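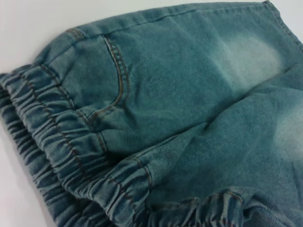

Three weeks with the folding cell

Wednesday, November 19, 2025

Elastic waists are the difficult ones. I have been folding returned clothes at the Clultow warehouse for almost 5 years, and I can say this with confidence. A shirt has a collar and shoulders, so you know where it begins. Pants with a gathered waist and gathered cuffs pull themselves together as soon as you let them go, and then one leg goes under the other.

Since the end of October we have a robot cell at the last table of our line. The company calls it Skaka, after the project, and we call it the same. It takes the clothes that were already inspected, folds them and puts them in the bag. In its first full week it did 2,422 pieces. My own best week was 875, and I was proud of this number, so I needed a few days to be friendly with the machine.

What has changed for me is mostly the kind of tiredness. Before, my shoulders were hurting by Thursday. Now my eyes are tired instead. I inspect more, I look for stains and open seams, and when Skaka stops with a piece it does not understand, I go there and lay it flat again. With denim it stops often. It seems to me that a soft leg on top of another soft leg is one thing for the machine, and a person feels immediately with the thumb that there are two.

Nandini Warrier, our shift lead, asked us to write down each stop and the type of garment. At first I did not like it, it felt like teaching the one who will sit in my chair. I told her so. She answered that no contract on our line ends before December next year, and that after this she does not know. I prefer this answer to a nicer one.

Two colleagues moved to the Jirkton building, where everything is still done by hand. One of them misses us, the other one is happy — the bus is shorter for her. The rest of us rotate now, two hours at inspection and one hour beside the cell. The hour beside the cell is quieter than I expected. We used to talk across the table while folding, and now we stand farther from each other. I have asked if the inspection tables can be turned so that we face each other again, and Nandini will measure the space on Friday.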